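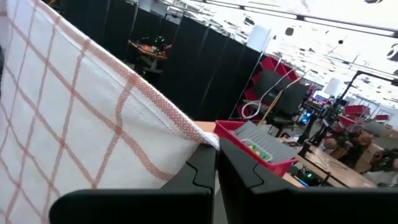
Our project started with a very plain question: how much does the weave of a kitchen towel matter to the person who has to dry the dishes with it? We all grew up with a drawer full of towels that looked fine and only pushed the water around, and when the course asked us to pick a household textile for our term report, we had a favorite within minutes (and an argument within a few more). Most of our talk kept coming back to the white one with the red-orange grid, the kind with thin doubled lines making big squares and a denser band of red stitching along the edge. Look at the fine ribs in the cloth, and at how it bunches into a soft fold when it is pinched, and you will have a fair idea of what we spent the term fussing over.

We called our towels by the names on the storage boxes, so the ribbed grid towel is Zatolard, the flat smooth one is Brodden, and the thick looped one is Shirima. All three were white with some color in them, and all three were washed before we began. We had read that new towels carry a finish that keeps water off, and I can say that our first try with unwashed ones was so discouraging that we threw out the notes and started over.

The method was simple and a bit homely. We rinsed 16 dinner plates, let them drip in a rack, and dried them one after another with a single towel. When a plate still felt damp to the thumb we wrote it down. We also poured 300 milliliters of water onto a tray, laid the towel over it, lifted it by one corner and measured what was left behind. Each towel had 2 rounds, with a wash and a full night on the line in between.

Shirima drank up the most water on the tray, and I don't think that surprised any of us. On the plates, though, it was a nuisance! It left lint on the dark glazes and it was so bulky that you couldn't get a corner of it into a cup. Brodden was lovely on glasses and hopeless after the first half of the stack. Zatolard came out in the middle on the tray and first on the plates, and it was also the one we kept reaching for when we had our own lunch dishes to do, which I suppose is a result of its own kind.

There are weak spots. The thumb test depends on whose thumb it is, and our drying line was near a window that somebody kept opening. We would also like to repeat the whole thing in November, when the heating is on and the air in the room is drier. The Irnetti towel we had hoped to add as a fourth came too late to be washed properly, so it is left out of the tables.

May 4, 2026

3,332 views
2 comments
16 shares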